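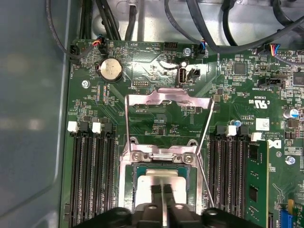 Processor socket with the load plate raised, memory slots on both sides.

Progress report: Refurbished Desktops and Servers for Community Learning
By Higinio Ibarra, June

We use cookies to remember your preferences. Accept / Manage settings

This report covers the second period of the Grunent grant. It follows the same order as the work plan, so that it is easier for you to compare.

In this period we received 25 machines from the Tretow office. They were older than we were told in the first letter, but most are complete. We have opened and cleaned 13 of them, and these now start and pass the overnight memory test. The others are on the shelf with a label saying what was found missing at intake.

The work on the processors took more time than I had planned. Old thermal paste must be removed fully before new paste is put on, and on some machines it had become hard like glue. We now let the cleaning liquid sit for a few minutes and wipe with a cloth in one direction only. The lever of the socket must be opened slowly - two of our learners had never touched one before this year, and now they do this step without help.

Memory is still our weak point. Many machines came with one module or with none, and the types are mixed. I have made a list of what fits to which board, and we swap between machines before we buy anything. Coin-cell batteries are replaced in every machine without measuring, as it costs less than the time to measure.

There are also server boards in this group, which were not in the original plan. We agreed by telephone that they can be included if the hours stay inside the budget. So far they do. The plan for them is to make 3 file servers for the Cronin learning centre, where the present one is very slow and too loud for the classroom.
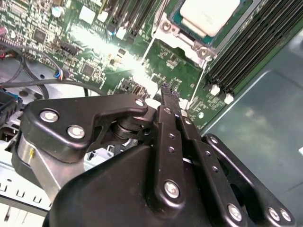
Chathurika Sultana wrote after reading the draft that the centre would prefer to get two servers early and wait for the last one, and she asked if the fans can be set to run slower during lessons. I have answered yes to the first point. For the second point I need to test it under load, and I will give the result in the next report.

Spending is a little under the plan for parts and a little over for transport. The Hallo storage room is paid until the end of the period. We do not ask for any change in the total amount.

Contact us | Copyright Grunent | Back to top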